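Product Review: Galtex Printed Quilt
Prepared by Nighat Bangash, Household Textiles Desk
2020-03-16

The Galtex quilt was assessed as an everyday bed cover and as a surface for sorting and folding laundry. The model reviewed carries large cream-white flowers, grey-green leaves and thin brown branches on pink. It retails at 1,290 and weighs more than the comparable Skulby cover.

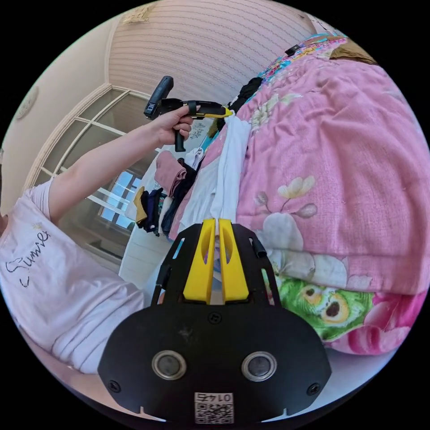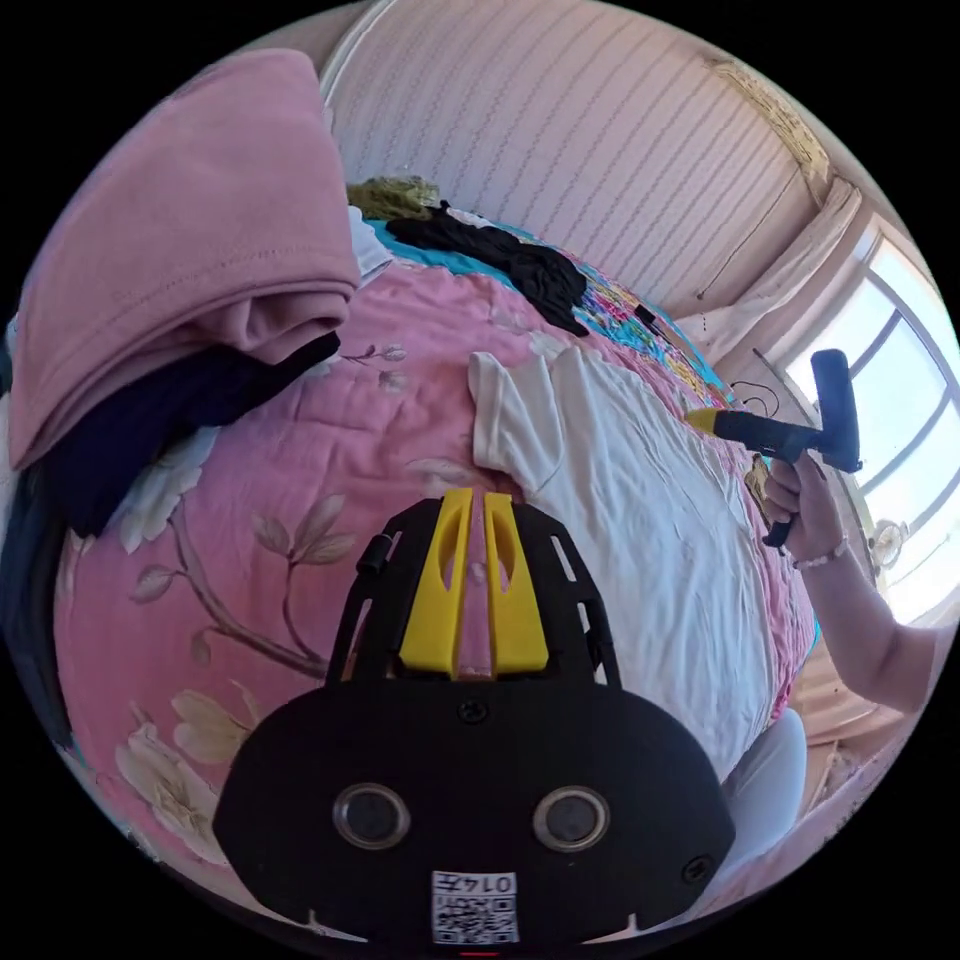 White T-shirts, worn (first picture) and spread on the quilt (second picture).

The cover remained in place during folding – an improvement on the Skulby, which shifted under light use. Pale garments were easy to find against the pink ground. After 23 wash cycles the stitching was sound, although slight fading was recorded along one edge. The care label is small and should be enlarged.

Rating: recommended for regular household use. Buyers requiring a lighter cover should wait for the December range.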